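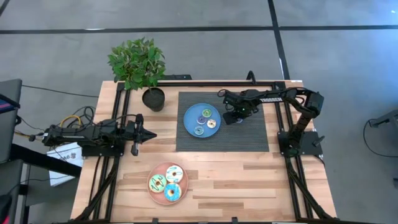
Small donuts on a blue plate, with a ribbed gray placemat and plenty of green.

I own more fake pastry than real pastry, and I've made my peace with it. It began with a cream puff the size of a walnut that I found at a rummage sale in Levach when I was supposed to be looking for a lamp. I paid two dollars, put it in my coat pocket, and kept reaching in to check on it all the way home. I never did get the lamp.

That was years ago. Since then I've picked up eclairs, a lemon tart with a slice missing, a whole shelf of bread (the baguettes are my weakness, they're so silly) and more donuts than I can explain to a visitor. Donuts are what everyone picks up first. You can put out a beautifully made little wedding cake, three tiers, sugar roses, the works, and people will reach right past it for the one with the pink frosting and the hole in the middle.

I wanted to know why, so in April I went to see Teguh Gunawan, who makes play food and display pieces under the name Lirner from the back half of a former shoe repair shop on Van Beek Street. It still smells a little of polish. He works at a bench by the window with a radio going and a mug of brushes at his elbow, and he had tea ready before I'd found somewhere to put my bag.

"The shape is nothing," he told me, when I asked how hard a donut is. "A child can make the shape. The frosting is where you lose a week."

He showed me what he meant. The edge of the frosting has to wander. If it runs in a neat circle you get a poker chip, and if it wanders too much it looks like somebody dropped it. Then there's the strip of cake that shows underneath, which on a good one goes from pale to tan and then to a warmer gold. He paints that part last, with a brush that has maybe nine hairs left, and he won't talk while he does it. I drank my tea.

His colors are softer than I expected. I'd imagined hot pink and sprinkles everywhere (there are some, kids ask for them), but the trays I kept drifting back to were the pale ones: mint, a washed-out violet, a blue like an old bathroom. He says grown-ups buy those. They go on a kitchen shelf and nobody's embarrassed.

A full tray goes out to stores every month or so, and last year's total came to 360 donuts, all from that one bench. His daughter keeps the books and is a lot more impressed by that figure than he is. He'd like to do more soup. Apparently there's a real art to soup.

So back home I got on to my favorite part, which is setting the table for it all. Play food looks sad in a bin. Put it on a proper plate and suddenly you want to pour coffee! I've tried a lot of arrangements, and I have opinions.

Start with the plate. White is the obvious choice and I think it's the wrong one, because white icing just disappears on it. Blue is lovely. You don't see many blue foods, so nearly everything stands out, and even a blue-iced donut holds its own as long as the plate is a deeper shade. A small raised rim helps too, mostly for when the cat comes by.

Under the plate, something dark and plain. I use a woven mat with a rib to it, charcoal or close to it, and I put the plate off to one side so there's room for a cup. A pale wood table does the rest. Mine is secondhand butcher block with a burn mark I cover with the sugar bowl.

Don't stack them, please. I know bakeries do. Lay them loose, a little crooked, as though a person had put them down while talking. Four is nice on a small plate.

And then a plant, a real one, the bushier the better. I had a little fern for ages, and it was fine, but what you really want is broad leaves that flop over whatever's next to them. Something alive next to something pretend makes the whole table friendlier, and it stops people from thinking you've set up a store window.

Gaviria, the coffee place two doors down from Teguh, has started keeping a plate of his donuts by the register. The real ones are on the counter beneath, under glass. The owner has a handwritten card propped against the plate that says DISPLAY ONLY, and she's on her third card, on account of the frosting fingerprints people leave on it. One gentleman got as far as asking for the purple one warmed up.

I bought two when I left, a mint and a vanilla, and I carried them home in my coat pocket. The cream puff has company now on the windowsill over the sink. I've told Teguh I'd like an onion soup whenever he gets to it, with the cheese hanging down the side of the bowl, and he has written it on the wall in pencil under somebody's order for peas.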